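Plamov Open Day

The Plamov Open Day is a public demonstration of surgical robotics held each October at the Plamov workshop in Flevley. It draws about 1,000 visitors. The program covers instrument handling, camera control and suturing - the last shown in sessions limited to 23 people. Wouters supplies the control consoles.

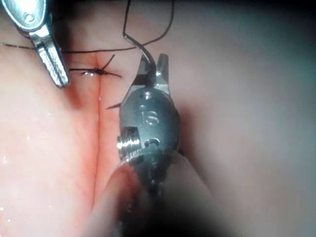 Suturing with two robotic instruments; a tied knot spans the incision, and the right instrument holds a curved needle.

See also: Pondudico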